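Zerik rain boots: six weeks of puddles

Reviewed by Nouhaila Gaber
August 4, 2022

I wasn't planning to write about wellies in the middle of summer, but it rained for most of July where we are, and our hall has been full of boots ever since! We bought the Zerik ankle-to-shin ones in every colour they had left, partly for us and partly for my sister's lot, who turn up every weekend without any. So I've had a good long go with them and I'm very happy to report that I love them.

First, the fit. I take a 40 and my husband Tarek takes a 43, and both of us found the sizing true with a thick sock on. Tarek has high insteps and normally has to sit on the stairs and wrestle (with sound effects). These go on standing up. The opening is generous and the shaft has enough give that you can fold it down a little and shove your foot in, then it springs back up again.

The soles are the best bit for me. They're grippy on wet grass, and on the steep lane down to the allotments at Cisolano, where I've gone over more times than I'd like to admit, I haven't slipped once. They do pick up small stones in the heel. A stick sorts it out.

And the colours, oh, the colours. The bright blue is the cheerful one everybody grabs first. I was sure I'd go for the teal, because it's deep and a bit moody and goes with my coat, and then the purple came out of the box and that was that.

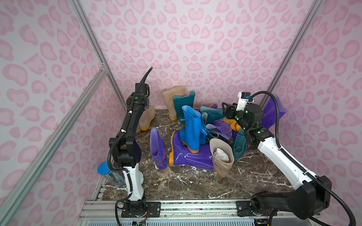 Beige, teal, bright blue and purple, many with the yellow-orange sole.

The purple looks quite see-through in places when light gets behind it, especially up near the rim. I think it's lovely, a bit like a boiled sweet, but if you want a solid colour go for one of the others. It also shows marks more than I'd hoped. A damp cloth takes mud off easily, though pale scuffs need a proper rub and some of them stay put.

Beige sounds dull and I nearly left it out of the order. I'm so glad I didn't, it's the pair I'd wear into town, and with that sole it doesn't look dull at all.

A few grumbles. There's no lining, so your feet will get chilly by November unless you add an insole (I use the felt ones from Casisska, cut down slightly). They take ages to dry inside if water comes over the top. I stuff them with scrunched paper overnight and swap it once before bed. And I'd have liked a loop at the back for hanging them up, as ours just end up in a heap.

Comfort over distance is better than I expected. We did six miles along the canal in ours and I had one tiny rub on my left heel, gone by the next morning. Tarek had none and has been unbearable about it.

Would I buy them again? Yes, and I already have, another purple pair for my niece's birthday.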